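# About Ackroyd Workshop

We're a shared workshop for people who build robots in their spare time, and we love it! Perrine Aubert and Bradley Lockwood started the group one February with a second-hand bench and a single working servo (the other one buzzed). These days we have 421 square feet, decent shelving and far more cable than any sensible person would own.

Our big project is Rillunska, a gripper with two padded fingers. Sandro Pellegrini drew the first version at his kitchen table, and we've been rebuilding it ever since – new foam, new screws, a new wrist joint that took most of a winter. We try it on everyday things like plastic cups, as they're cheap and they squash easily, so you learn very quickly when your grip is too strong.

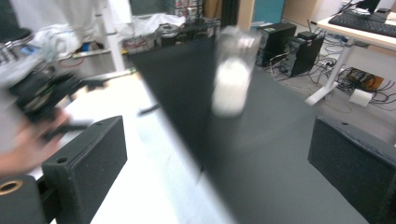
**Do I need to know how to code before I join?**

Plenty of our members started without a line of it. Brenda Kershaw runs a beginners' table on Friday evenings, and she'll get you to a blinking light and a turning motor on your first visit.

If you'd rather cut, drill or solder, there's always a job going. Sheila Fairclough looks after the tools and will show you round the drill press before you use it. Membership is £100 a year, and that covers the bench, the hand tools and all the offcuts you can carry.

Come and find us at Unit 3, Narkinden Yard. Ring the bell twice, it sticks!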